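Does the drawer score mean anything? Checking a success rate by hand

Student project report, Hiveten teaching lab
Mechthild Hämmerli

1. Why I did this

The Zellolel drawer policy came to us with a success rate that looked very good. I wanted to know what had to be true for a run to be called a success, and whether I would call the same runs a success if I watched them myself. My supervisor thought this was a small question. I still think it is the main one, as every comparison we made last term depends on it.

The task is simple to say: the arm opens a small drawer on a kitchen counter. The automatic checker reads the joint angles and the gripper state, and it marks the run as good once the gripper has pulled back by the set distance. It does not look at the drawer at all.

2. What I did

I took 480 logged runs from the Miltport kitchen and drew 145 of them at random. I watched each one twice, with at least a day between, and I hid the checker's mark from myself both times. I used three labels: open, partly open, not open. "Open" meant that I could see the inside edge of the drawer front clear of the cabinet and that it stayed that way until the end of the clip.

I left the counter as cluttered as it was in the logs. Leite, the older test set, was filmed with a bare counter, and I do not believe a score from a bare counter says much about a kitchen. The clutter matters for the labeller as well as for the arm. Cables hang near the drawer front, and in some clips I had to go back and forth over the same second to decide what I was looking at.

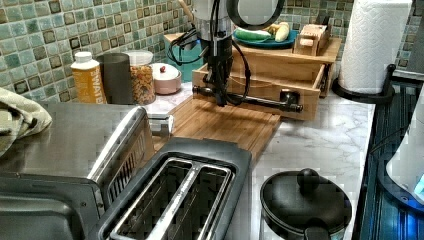

Page last changed: Sun 10 September

The drawer is plainly out in this still, and the gripper bar is just above its front edge. I would label it open without much thought. What I can't get from a still is how the drawer came to be like that, or whether it was already out when the run began. The checker can't tell either, and it had no rule for the starting state. I only noticed this after I had finished the first round of labels, so I had to go back to the start of every clip.

3. What I found

In 100 of the runs I watched, my label and the checker's agreed both times. I had expected more. The rest were a mixture. Some were runs where the gripper slid off and pulled back the full distance with nothing in it, and these were all marked good. Others were partly open drawers, where I am less sure of my own ground, and my two rounds of labels did not always match each other.

In 5 runs the drawer was out before the arm moved. I removed these from the comparison, but they are still in the published score.

4. What I would not claim

I am one person, and I knew what I was hoping to find. Hiding the marks helps with that only so far. I also can't say the policy is bad. It may well open drawers most of the time. My complaint is with the number, which measures how far the arm went and is then quoted as if it measured the drawer.

A second labeller should repeat the partly open cases before anyone uses my figures. A cheap contact switch inside the cabinet would settle most of the others, and I have asked whether we can fit one before the next set of runs.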